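Dundale Library Notes: New Borrowing Rules Start in April
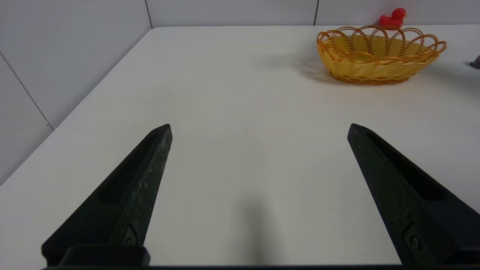 How long can I keep a book now?

Four weeks for most books, up from three. The longer loan covers fiction, nonfiction, large print and children's books. New releases with a red spine label stay at two weeks, and so do magazines. DVDs are still one week.

The change applies to anything checked out on or after the first of the month. If you borrowed something in March, the date printed on your slip is still the due date. You can renew it once under the old rules, by phone or at the desk, and the renewal will run for the full four weeks.

The limit on holds is going up as well. Each card can now have 12 holds at a time. Teachers and home day care providers can ask for a group card, which allows 20. Bring something with your work address on it when you sign up. Kwesi Osei at the front desk handles group cards and is in most mornings until noon.

Fines

Overdue fines on children's books ended last year. They will now end on adult books too. We will still send a notice when an item is a week late and another at three weeks. After six weeks the item is marked lost and the replacement cost goes on your account. Bring it back in decent shape and the charge comes off.

Old fines are being cleared in batches. When we ran the list this winter, 876 cards had a balance of some kind, many of them under two dollars. If yours was blocked for fines alone, it should work again by the end of April. Cards blocked for lost items will stay blocked until you talk to us.

Doucette branch

The Doucette branch will close at five instead of seven while the heating is replaced. The book drop on the parking lot side stays open. Holds you asked to pick up at Doucette will be kept there for ten days, up from the usual seven, to make up for the shorter evenings. The tax help table has moved to the main building, second floor, next to the local history shelves.

Local history

Banafsheh Vahidi has finished the index to the Dundale school yearbooks. It has 2,045 names in it and can be searched on the two computers by the window. The yearbooks themselves do not go out on loan, but you may copy pages at ten cents each. She is still looking for the yearbooks from 1951 and 1958. If you have either one and would lend it for scanning, leave your number at the desk.

The evening book group meets at half past six in the small meeting room. Manouchehr Shojaei is leading the spring session, and copies of the first book are on the cart by the stairs.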